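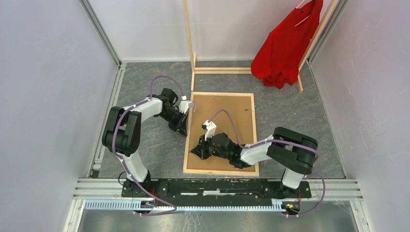 케담 오픈데이 다녀옴. 까먹기 전에 후다닥 적는다. 메모장에 막 갈겨쓴 걸 옮기는 거라 순서 엉망일 수 있음. 오타도 있을듯.

일단 가는 길부터. 트렐데일역에서 내려서 버스 탔는데 반대 방향으로 탔다. 지도 앱이 분명 길 건너라고 했는데 급해서 그냥 온 거 탐. 두 정거장 가서 깨닫고 내려서 뛰었다. 덕분에 입구 안내 설명은 통째로 놓침. 접수대에서 명찰 주는데 이름을 이상하게 써주심. 고쳐달라고 하기도 뭐해서 그냥 하루종일 그 이름으로 다님.

건물은 생각보다 작다. 밖에서 보면 그냥 창고. 안에 들어가면 복도가 길고 양쪽으로 방. 방마다 데모가 하나씩 있고 시간표대로 돌아가는 방식. 나는 2번 방, 3번 방, 4번 방 봤고 9번 방은 줄이 너무 길어서 포기. 9번이 제일 인기였다는데 뭐였는지도 모르겠음. 나오는 사람들 표정은 다들 좋았다. 아쉽.

제일 오래 있었던 데가 3번 방. 양팔 로봇이 옷 만지는 거.

나는 팔 두 개 달린 로봇이라고 해서 사람 상체처럼 생긴 걸 상상하고 갔는데 그런 게 아니고, 벽으로 둘러싼 작은 칸 안에 팔이 왼쪽 오른쪽 따로 서있다. 흰색이랑 검정색. 관절 부분이 검고 굵어서 팔꿈치가 꽤 우람하다. 보라색 케이블이 팔 위로 아치처럼 휙 올라갔다가 내려오는데 이게 은근 눈에 확 띔. 집에 와서도 그 보라색만 생각남 ㅋㅋ

그리고 칸 안에 나무로 된 옷걸이대. 거기에 새빨간 옷이 걸려있다. 앞 바닥에는 갈색 판, 테두리에 밝은 색 나무를 둘러놓은 것. 나는 처음에 액자 뒤집어 놓은 줄 알았다.

진행하신 분은 나왈 살렘 씨. 목소리가 작은데 말은 엄청 빠르심. 영어라서 절반은 놓친 것 같고 나머지 절반은 옆사람이 다시 말해줘서 알아들음. 옆사람 고마워요 이름을 못 물어봤네.

설명 요약하면 (내가 이해한 만큼만)

딱딱한 물건은 잡는 위치만 알면 일이 거의 끝난다. 컵은 잡아도 컵 모양. 근데 옷은 잡는 순간 모양이 바뀐다. 한쪽을 들면 다른쪽이 늘어지고, 늘어진 데가 접히고, 접힌 데 안쪽은 안보이고. 그래서 아까 봐둔 위치가 다음 순간엔 벌써 틀린 위치가 된다고. 손목에 달린 장치를 가리키면서 집게 가까이에서 보는 게 그래서 중요하다고 하셨다. 멀리서 보는 것만으로는 소매인지 주름인지 헷갈린다고.

이거 듣고 좀 찔렸음. 나도 건조기에서 꺼낸 빨래 더미에서 소매랑 주름 헷갈린다. 매번 뒤집어 입고 나감.

그다음 시연. 말로 적으려니 어렵네. 팔이 움직이는데 생각보다 조용하다. 윙 소리는 나는데 우리집 냉장고보다 작음. 속도는 느리다. 진짜 느림. 내 앞에 있던 꼬마가 "할머니보다 느려" 했는데 그 옆에 진짜 할머니가 계셨음. 할머니 웃으심.

첫 시도는 실패. 집게가 옷자락을 스치기만 하고 못 잡았다. 다들 아... 하는데 살렘 씨는 전혀 동요 없음. 손으로 옷을 한번 만져주고 다시 시작 누름. 두번째는 잡았다! 잡고 살짝 당기니까 옷이 흔들흔들하고, 로봇이 잠깐 멈춘다. 옷이 가만히 있을 때까지 기다리는 거라고. 그 멈추는 시간이 나는 제일 좋았다. 뭔가 숨 고르는 것 같아서. 사람들도 같이 조용해짐.

근데 그 뒤에 옷을 완전히 다루는 데까지는 못 봤다. 시간이 다 됬다고 다음 조 들어오래서 쫓겨남. 아 그래서 한 바퀴 돌고 다시 갔다. 두번째 갔을 때는 앞줄에 섬.

앞줄에서 보니까 다른 게 보인다. 집게가 생각보다 뾰족하다. 둥글둥글한 손가락일 줄 알았는데 각지고 까맣고 끝이 뾰족. 저걸로 천을 잡으면 구멍 안나나? 싶어서 질문함. 손들고 질문한 거 몇년만인지. 얼굴 빨개짐.

대답은, 힘을 제한해 놔서 괜찮고, 오히려 끝이 뭉툭하면 천이 두겹 세겹 한꺼번에 집혀서 곤란하다고. 한 겹만 집는 게 진짜 어렵다고 하심. 그러면서 주머니에서 손수건 꺼내서 나한테 한 겹만 집어보라고 시킴. 접힌 손수건 한 겹. 당연히 되지 하고 집었는데, 하라니까 의식돼서 손가락이 이상해짐. 두 겹 집음. 다들 웃음. 로봇한테 진 느낌.

갈색 판은 뭐에 쓰는 거냐고 다른 분이 물어봤는데 대답할 때 하필 복도 방송이 나와서 못들었다. 아시는 분 댓글좀.

바닥이랑 앞쪽 금속에 긁힌 자국이 꽤 많은 것도 좋았다. 전시용으로 반짝반짝 닦아놓은 기계만 보다가 이렇게 쓰던 티가 나는 걸 보니까 반가움. 앞쪽에 검은 보도 구멍 숭숭 있고 모서리 닳아있고. 하늘색 톱니 같은 긴 띠가 앞에 쭉 있는데 그건 뭔지 안물어봄. 질문 하나로 용기 다 씀.

뒤에 설명 이어받은 분이 머틀 리지웨이 씨. 이분은 완전 반대 스타일. 크고 느리고 농담 많이 하심. 집에 빨래 개는 로봇 언제 나오냐는 질문 하루에 몇 번이나 받냐고 누가 물으니까 세는 걸 그만뒀다고. 그래서 언제 나오냐고 또 누가 물음 ㅋㅋㅋ 대답은 "저는 제 빨래를 제가 갭니다" 였다. 통역하면 좀 안웃긴데 현장에선 다들 빵 터짐.

사람이 먼저 조종해서 보여주고 로봇이 그걸 보고 배우는 방식이란 얘기도 이분이 해주심. 그러니까 조종하는 사람이 옷을 대충 다루면 로봇도 대충 배운다고. 새로 온 사람이 들어오면 일단 며칠은 그냥 연습만 시킨다고 함. 조종하는 사람 습관이 다 묻어난대. 어떤 사람은 항상 왼팔부터 움직이고 어떤 사람은 쓸데없이 크게 돌아가고. 이 얘기 더 듣고 싶었는데 시간 또 끝남. 15분은 너무 짧지 않나요 주최측.

아 맞다 3번 방 얘기만 했네. 다른 방도 짧게.

2번 방. 나시리라는 바퀴달린 거. 복도를 왔다갔다 하면서 서류봉투를 나른다. 아이샤 솔리만 씨가 담당. 애들이 일부러 앞을 막는데 그때마다 정중하게 멈춤. 한 애가 길을 계속 막으니까 나시리가 한참 서있다가 뒤로 돌아서 가버렸다. 그게 그날 제일 인간적인 순간이었음. 솔리만 씨 말로는 원래 그렇게 하는 게 맞다고, 길이 막히면 다른 길을 찾는 거라고. 근데 다른 길이 없는 복도인데? 어디로 간거지.

4번 방. 부스러기 같은 작은 부품을 상자에 나눠 담는 거였는데 점심 직후라 졸려서 기억이 잘 안남. 죄송. 의자가 있어서 앉은 게 실수. 네스마 셰르카위 씨가 설명 정말 열심히 하셨는데. 팜플렛은 챙겨왔으니 나중에 읽어보고 추가할 게 있으면 추가함.

점심은 마당에서. 샌드위치랑 수프 중 고르는 건데 수프 고름. 추워서. 4월인데 바람이 1월 바람. 수프에 렌틸콩 들어있고 맛있었다. 빵은 좀 딱딱. 커피는 줄 서서 받았는데 받고나니 미지근.

점심 줄에서 하난 벤키란 씨라는 분이랑 얘기함. 바붐로우에서 수선집 하신다고. 로봇 때문에 오신 게 아니고 천을 어떻게 집는지 보러 오셨대. 이분 감상이 재밌었다. 옷은 잡기 전에 먼저 결을 봐야 되고, 목 부분부터 잡으면 늘어나니까 자기라면 어깨부터 잡겠다고. 로봇이 옷자락쪽으로 갔을 때 속으로 "거기 아닌데" 하셨다고 함. 그리고 빨간 옷이면 실밥도 빨간색일 텐데 카메라가 그걸 구별하냐고 나한테 물어보심. 나도 모르죠... 살렘 씨한테 물어보시라고 했더니 벌써 물어봤고 명함까지 받으셨다고. 나보다 백배 적극적.

기념품은 연필이랑 스티커. 스티커 중에 집게 모양 있길래 노트북에 붙임. 약간 삐뚤게 붙었는데 떼면 찢어질 것 같아서 둔다.

다음에 갈 사람 참고

버스 방향 꼭 확인. 정류장 이름이 양쪽 다 똑같음.
9번 방은 문 열자마자 가야 됨.
3번 방은 앞줄. 뒤에서는 집게 끝이 안보인다.
옷 따뜻하게. 마당에서 밥먹음.
방 안은 또 더움. 겹쳐입기.
화장실은 복도 끝인데 표지판이 문에 가려서 안보임.

사진은 별로 못찍었다. 보느라 바빠서. 같이 간 동생이 영상을 좀 찍었다는데 아직 안보내줌. 받으면 올릴지도. 근데 얘가 저번 여행 사진도 아직 안보내준 애라서.

집에 와서 빨래를 갰다. 빨간 맨투맨이 하나 있어서 옷걸이에 걸어놓고 한 손으로만 빼보려고 해봤는데 안됨. 걸이째로 떨어짐. 양손으로 하니까 1초. 왼손으로 걸이 잡고 오른손으로 빼고. 이걸 생각 안하고 하고있었네 지금까지. 근데 한 번 의식하니까 그 다음 옷부터 계속 버벅거림. 양말 개는데도 버벅. 손수건 때랑 똑같음.

살렘 씨한테 하나 더 물어볼걸. 단추 있는 옷은 어떻게 하는지. 지퍼는? 그리고 젖은 옷은? 메일 주소가 팜플렛 뒤에 있던데 이런 걸로 메일 보내도 되나. 일단 팜플렛부터 찾아야 됨. 가방에 넣은 것 같은데 가방에 없다. 설마 버스에 놓고 내렸나.

추가) 팜플렛 찾음. 코트 주머니에 있었음. 수프 묻어있음. 메일 주소는 읽을 수 있다. 4번 방 내용은 못 읽겠음.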